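# Packing small items: bench gallery, July

The packing bench at the Rudar unit follows the written procedure for the Eynon parts order. The order covers 1,014 line items, most of them shorter than a finger, and the packing is done by hand on a white tabletop. Sort order follows the Dirneditz parts list, revision 9.

Further notes on gloves, caps and bags sit with each entry.

## Circuit boards

Bare boards are held by the edges where possible and never stacked face to face. Dotted-grip gloves are standard at this bench. The dots hold a small board well enough, but they pick up lint, so a pair is replaced after 12 shifts or when the dots begin to lift.

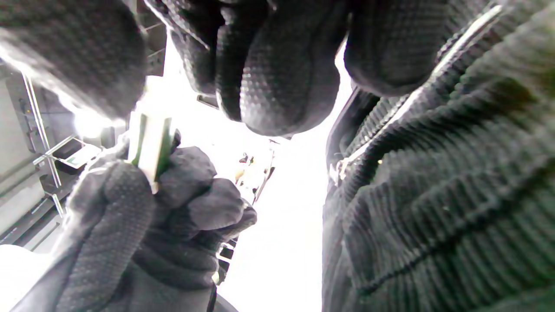 Boards are packed in individual sleeves and go into the rigid case ahead of anything loose. Label colour is grey for tested stock and white for untested. A board with no label goes back to the rack and is entered in the Jiteck log as a query.

## Loose caps and small cylinders

Small cylinders are the most frequent cause of a recount. They roll, and they are easily lost under straps and folded cloth.
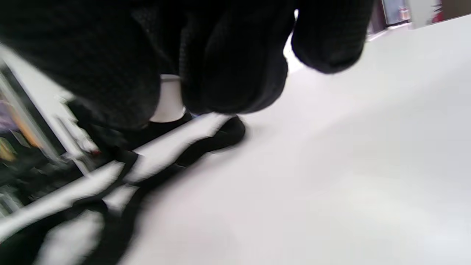 The table surface was changed from grey laminate to white last winter. Dark items became much easier to find. Pale parts became harder, and a small white cylinder is best kept between the fingers until it is over its destination, particularly when black fabric is lying directly underneath. A shallow tray with a coloured liner has been on order for some 2 months.

## Tubes and the small backpack

Backpacks are laid on their backs with the straps turned up and away from the opening. Tubes go in through the top, one at a time, label checked first. 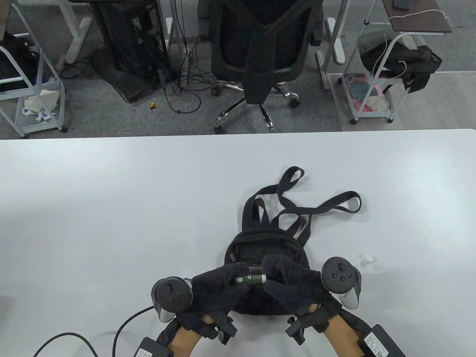 Zippers are closed fully before a bag leaves the table. Clear caps are checked against the parts list separately from the tubes, as they are entered under their own line and have been missed twice on the Eynon order. Straps are tucked flat once the zipper is closed. Bags for the afternoon pickup go on the lower shelf by 3:30, heaviest at the back.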